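A morning at the Vasiliauskas pen and ink open day

I've been meaning to write this up since June, and I've now run out of the free ink they gave me, so it feels like time. Vasiliauskas make ink. Fountain pen ink mostly, plus the thick stuff that goes into gel refills for other people's pens, and once a year they open the works in Livitz to anyone who books early enough. I missed out two years in a row. This time I set an alarm, sat there with my finger over the button and got a place on the first tour of the morning, hooray!

Getting there was easier than the website makes it sound. The website tells you to take the number 20 bus to the end of the line and walk, which I did, and it's a perfectly nice walk along the canal, but the 506 stops practically at the gate and I didn't find that out until I was going home on it. If you're driving, there's a field. The field was quite soft.

You check in at a trestle table in the old weighbridge office, they give you a sticker and a pair of those blue overshoes, and then you stand about in the yard being given coffee. I'd expected a crowd of serious collectors and there were a few (you can tell by the little rolled cases), but there were also plenty of families, a couple on their honeymoon and a very patient dog who had to stay in the yard.

The tour starts in the milling room, and it's LOUD. Pigment comes in as powder in big paper sacks and goes round and round in a steel drum with ceramic beads until it's fine enough. Our guide said a blue takes longer than a black and a good violet takes longest of all, and that you can hear when it's ready, although I couldn't hear anything except drum. There's a smell too, a bit like wet pavement and a bit like a chemist's. I liked it. The woman next to me didn't, and spent that part of the tour in the doorway.

After that comes the mixing floor, with a row of vats that were put in when the place still belonged to Turker, who made stamp pad ink and shoe dye. You can still see the Turker name in the tiles by the stairs. I asked whether they'd ever thought of covering it up and the guide looked quite shocked. Each vat has a chalkboard hung on it with the batch number, and ours was batch 2971, a dark green that hadn't got a name yet. We were all invited to put a suggestion in a box. Mine was Pond. I haven't heard back.

The testing room was my favourite by a mile. It's a long upstairs room with big north windows, and all it contains is people drawing lines. They draw a line, they wait 30 seconds, they wipe it with a damp cloth, they write down how bad it is. Then they do it again on cheaper paper. I could have stayed there all day, and I'd like to know how one applies.

They let us have a go ourselves afterwards, with a stack of different papers and as many refills as we liked. I tried blues until my hand ached. The one I kept going back to was a plain office sort of blue, nothing showy, but it went down smoothly and didn't leave a blob at the end of each stroke, which my usual pen does every single time.
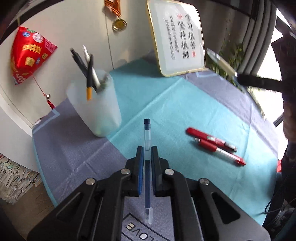 Why does a gel pen sometimes stop writing when there's still plenty of ink in it?

Usually it's an air bubble behind the ball, or a bit of dried ink on the tip. Scribble on some soft scrap paper first, and if that doesn't shift it, stand the pen tip down in a mug overnight and try again in the morning.

I got that from the help desk they run in the canteen, where you can bring any poorly pen you like and have it looked at. The queue was long but it moved. The chap ahead of me had brought his late father's fountain pen wrapped in a sock, and they had it flushed out and writing before I'd finished my bun, and there was a small round of applause. My own pen was diagnosed as "just not very good", fair enough.

Lunch is in the same canteen and it's proper lunch, soup and a roll and a choice of two hot things. I had the dumplings. Take cash, as the card machine gave up just after noon and a lot of people had to be lent money by strangers. The cakes had all gone by the time I went back for one.

In the afternoon you're free to wander round the little museum, which is two rooms above the loading bay. One has old bottles and labels, including a gorgeous set for an ink called Motis that was sold to railway clerks and supposedly wouldn't freeze. The other room is all blotters. I'm afraid I did the blotters rather quickly. There's a film as well, but the projector was pointing at the radiator and we gave it a miss.

The shop is by the exit, naturally. Prices are lower than online, and the seconds shelf (wonky labels, perfectly good ink) is where everyone had their elbows out. I came away with three bottles, a pack of blue refills and a tea towel with a colour chart on it that I can't bring myself to dry anything with. Everybody on the tour also gets a small sample bottle, and mine was a brown called Saddle that I'd never have picked and have now used up completely.

Toilets are across the yard and there's only one flight of stairs you can't avoid, the one up to testing. There's a goods lift if you ask at the weighbridge, and they were very nice about it when somebody in our group needed it. Booking for next year opens in the spring. I've already put it in my diary, in blue.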